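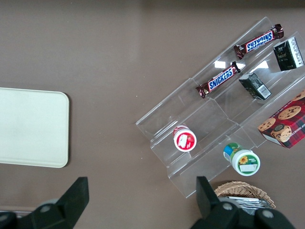
Ticket: taught snack pick fails on playback
Site: Grotis, demo bench
Arm software: Volar, updated in December
Status: open

Opened 18 May 2019

Showed the arm the job by remote control, as the Pronach guide says. Take a Snickers off the stepped clear stand, put it on the cream tray. 30 demonstrations, all good by hand. On playback it managed 4 picks out of 9. The misses all close short of the bar, on the lower tier.

Support reply: Please record more demonstrations and vary the starting position.

I did vary it. I'm not convinced more of the same will fix this. The stand is see-through and throws back the ceiling lights, and I suspect the wrist camera can't tell one shelf from the next. When I drive it I'm looking at the bench with my own eyes, so of course it works.

Support reply: Lighting is unlikely to be the cause. Can you try with the lights off over the bench?

Those two sentences don't sit well together, but fine. Lights off, same recordings: 7 out of 9. Better, and I still wouldn't call it proof on so few runs.

Next: re-record using only the wrist view on the screen, no peeking. Kasprzak grip pads stay as they are so we change one thing at a time. Please don't close this as "user training" again.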